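칼트데일(Caltdale), 정원 별채 및 차고 시공 서비스 '바바우' 국내 상담 개시

주택 외부 건축물 전문 시공사 칼트데일은 23/01/2018 단독주택용 별채와 차고를 설계부터 마감까지 일괄 시공하는 서비스 '바바우(Vavau)'의 상담 접수를 시작한다고 밝혔다. 기존에 증축 공사의 부속 항목으로만 다루던 별채와 차고, 창고 공사를 독립된 상품으로 분리한 것으로, 대지 조사와 인허가 서류 작성, 기초 공사, 본체 시공, 외부 포장까지 한 계약 안에서 진행된다.

바바우는 세 가지 기본형으로 나뉜다. 차량 한 대를 넣을 수 있는 단층 차고형, 작업실이나 손님방으로 쓰는 별채형, 차고 위에 다락을 올린 복합형이다. 기본형마다 지붕 물매와 처마 길이, 외벽 마감재를 바꿀 수 있으며, 본채의 지붕선과 창 비율을 먼저 실측한 뒤 도면에 반영한다. 오래된 주택가에서 새 건물만 따로 떠 보이는 문제를 줄이기 위한 절차라고 회사는 설명했다.

칼트데일은 지난해 11월까지 시범 시공을 진행했다. 시범 기간에 완공한 건물은 모두 86동이며, 이 가운데 차고형이 가장 많았고 별채형이 뒤를 이었다. 시범 시공에 참여한 건축주의 의견을 받아 차고 출입문의 높이를 올리고, 옆문 위치를 본채 현관 쪽으로 옮길 수 있도록 표준 도면을 수정했다. 빗물 홈통의 규격도 한 단계 큰 것으로 바꾸었다.

설계 총괄을 맡은 크리스토스 미하일리디스(Christos Michailidis) 이사는 "별채나 차고는 본채보다 작지만 이웃집과의 거리, 배수 방향, 차량 회전 반경을 다 따져야 하는 건물"이라며 "건축주가 측량 업체와 기초 업체, 목수를 따로 불러 일정을 맞추는 부담을 덜어 드리려고 했다"고 말했다.

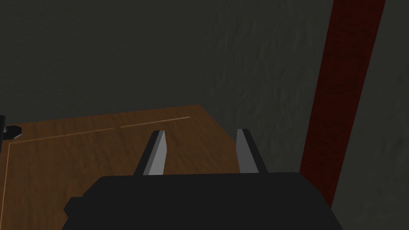 외벽과 문틀의 색 조합은 상담 단계에서 견본을 보고 고르게 된다. 바바우의 외장 색상은 자재 업체 브루니스(Brunis)가 공급하며, 밝은 색 계열과 어두운 색 계열을 한 건물에 섞어 쓰는 것도 가능하다. 시범 시공에서 문의가 많았던 조합은 무광 검정 바탕에 평평한 연회색 판을 댄 것으로, 위 그림의 왼쪽 손가락 안쪽 면과 검은 몸체가 이루는 정도의 명암 차이를 생각하면 된다. 대비가 강한 조합을 택할 경우에는 본채 창틀 색과의 관계를 함께 검토하고, 필요하면 홈통과 난간 색을 중간 톤으로 조정한다. 색상 견본은 실외에서 오전과 오후에 한 번씩 확인할 것을 권장한다.

구조는 경골목구조를 기본으로 하고, 복합형에는 다락 바닥 하중을 고려해 철제 보를 추가한다. 기초는 지반 조사 결과에 따라 줄기초 또는 온통기초 가운데 하나를 적용한다. 차고형 바닥은 출입문 쪽으로 완만하게 경사를 두어 차량에서 떨어진 물이 고이지 않게 하고, 문 앞에는 배수로를 설치한다. 단열재는 별채형과 복합형의 다락에 기본으로 들어가며 차고형은 선택 사항이다.

목재와 철물은 협력사 숨로(Soomro)의 가공장에서 미리 절단하고 번호를 매겨 현장에 반입한다. 현장에서 자르는 양이 줄어 소음과 톱밥이 덜 나오고, 좁은 골목에 접한 대지에서도 자재를 쌓아 둘 공간을 적게 차지한다. 대형 차량 진입이 어려운 곳은 소형 차량으로 나누어 운반하며, 이 경우 운반비가 별도로 책정된다.

정원이 이미 조성된 집에 대한 기준도 마련했다. 공사 전에 나무와 화단의 위치를 도면에 표시하고, 옮겨 심을 수목과 그대로 둘 수목을 건축주와 함께 정한다. 굴착 구간 가까이에 있는 큰 나무는 뿌리가 뻗은 범위를 확인한 뒤 기초 위치를 조정한다. 잔디 위로 장비가 지나가야 할 때는 보호판을 깔고, 공사 후 눌린 구간은 칼트데일이 복구한다.

시공 관리 책임자 탄비르 유사프자이(Tanveer Yousafzai) 부장은 "시범 기간에 가장 자주 받은 질문은 공사 중에 마당을 쓸 수 있느냐는 것이었다"며 "작업 구역과 통로를 착공 전에 표시하고, 출입이 막히는 날은 미리 알려 드린다"고 밝혔다. 그는 이어 "기초 콘크리트를 타설하는 날과 골조를 세우는 날에는 본채 진입로를 비워 주셔야 한다"고 덧붙였다.
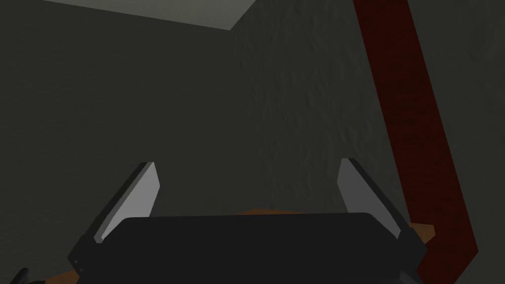 상담 및 계약 절차

상담은 전화 또는 방문으로 신청할 수 있다. 신청이 접수되면 담당자가 대지를 방문해 실측하고, 건축 가능 면적과 이격 거리를 확인한 뒤 개략 견적을 제시한다. 건축주가 견적에 동의하면 설계 계약을 맺고 평면도와 입면도를 작성한다. 도면 수정은 3회까지 설계비에 포함된다. 인허가 신청에 필요한 서류는 칼트데일이 작성하며, 관할 관청에 내는 수수료는 건축주가 부담한다.

시공 계약은 인허가가 끝난 뒤 따로 체결한다. 허가가 나지 않을 경우 건축주는 설계 단계까지의 비용만 지급하면 된다. 공사 기간은 기본형과 지반 상태에 따라 달라지며 계약서에 착공일과 준공일을 적는다. 겨울철에는 기온에 따라 콘크리트 타설 일정이 조정될 수 있다.

하자 보수

지붕 방수와 외벽 누수, 출입문 개폐 장치는 준공 후 3년 동안 무상으로 보수한다. 도장면의 자연스러운 변색과 사용자가 임의로 개조한 부분은 대상에서 제외된다. 준공 후 첫 장마가 지나면 담당자가 방문해 홈통과 배수로를 점검한다.

안내 책자

칼트데일은 바바우의 기본 도면과 마감재 목록, 정원 보호 기준을 담은 안내 책자 3000부를 제작해 상담 신청자에게 우편으로 보낸다. 책자에는 시범 시공 건물의 평면도와 차량 크기별 권장 차고 폭이 실려 있다. 배포는 신청 순서대로 진행된다.

칼트데일 소개

칼트데일은 단독주택의 증축과 부속 건물 시공을 주로 하는 회사로, 차고와 별채, 창고, 지붕 있는 테라스를 설계하고 짓는다. 설계와 시공 관리 인력을 자체 보유하고 있으며 목재 가공과 외장재 공급은 협력사와 함께 수행한다.

보도 관련 문의: 칼트데일 홍보 담당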